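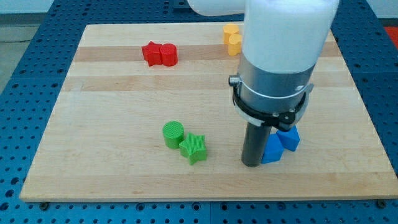 Ask Chia-hao Kong what he does for a living and he'll say boards. Ask what kind and you had better be sitting down, preferably not at one of his.

Kong runs Irkden, a two-room shop that makes maple work surfaces for people who have strong feelings about work surfaces. The butcher-block pattern is his bread and butter: pale strips beside slightly darker ones, glued up and planed until you want to rest your cheek on them. Customers ask for the strips to match. Kong tells them that paint is available at most hardware stores.

"Maple isn't one color," he says. "It's a family argument."

He is less relaxed about fastening. A board that isn't held down will wander, and Kong has spent 12 years bolting his to steel, to old desks and, for one long November, to a door. He likes a perforated table underneath, with holes in tidy rows, so a bolt can go wherever the board wants it. He likes dark bolt heads and he likes them where he can see them. A competitor once showed him a system of hidden clips called the Fedent. He still brings it up at lunch.

A standard Irkden board costs $253. The big one is $744, and Kong will try to talk you out of it. Most people, he says, use the front eight inches of any surface and store mail on the rest.

What people put on their boards is another matter. Kong has seen bread dough, bike parts and a tax return in progress. His own preference is for blocks, the plain kind children get and adults pretend to be buying for children. A cube is fine. A cube with a slanted top is better, he says, and a prism beats both because you have to think about which way is up. Blue looks best against maple. He has tried the other colors and found them pushy.

I bought the small one. It came with a square of sandpaper, a tin of oil and a card in Kong's handwriting that read "Wipe it. Don't soak it." I set a coffee cup on it the first morning, with no coaster, and then moved the cup to the windowsill, where it has stayed.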